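Wrist camera views and the mousepad task: results from the Altar project

By Ragnheiður Laxdal
24 April 2023 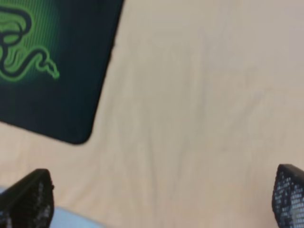
What we wanted to know

Most of our readers will remember that Altar began as a tidying project. The arm is asked to put ordinary desk items back where they belong, and it learns from demonstrations given by a person guiding it by hand. Up to the end of last year we relied on a fixed overhead camera. The wrist camera was added in the winter, and the question for this round was simple: does the close view help the arm line up with flat things, or does it only add work for the training machine?

Flat things are awkward for us. A cup can be grasped from several sides. A mousepad lies almost level with the table, so the fingers have to come in low and meet the edge at a sensible angle. We used a black pad with a green Razer snake logo on it, on a pale wood-toned table. The gripper has two black fingers with a dimpled pattern on the inner faces, and they stay in view at the bottom of the wrist picture during the approach.

How the tests were run

We trained two versions of the same policy on 98 demonstrations. One had the overhead view only. The other had the overhead view and the wrist view together. Nothing else was changed, including the training time and the order in which the demonstrations were shown.

Each version then had 18 attempts. The pad was turned to a new angle before every attempt, using a list drawn up beforehand so that both versions met the same layouts. An attempt counted as a success if the arm took hold of the pad by an edge, lifted it and set it down inside a taped outline. Pushing the pad into the outline was recorded separately and did not count.

What we found

The overhead version managed 4 successes. With the wrist view added there were 10. Most of the gain came at the moment of closing the fingers. The overhead version tended to stop short of the edge or press down on top of the pad, and it seldom corrected itself once it had started down.

The remaining failures of the two-camera version look different. Several began with the camera so close that much of the view was bare table, with only a corner of the pad showing. In those cases the arm drifted sideways before it settled. Pictures taken on the move are also a little soft, and we have not yet tested whether a shorter exposure would help.

What comes next

The Prolard group has asked for the demonstrations, and they will be copied to the shared drive once the file names have been tidied. We are repeating the test with a plain pad to see how much the policy leans on the logo. If you have a plain dark one to spare, please leave it in the tray by the Altar bench.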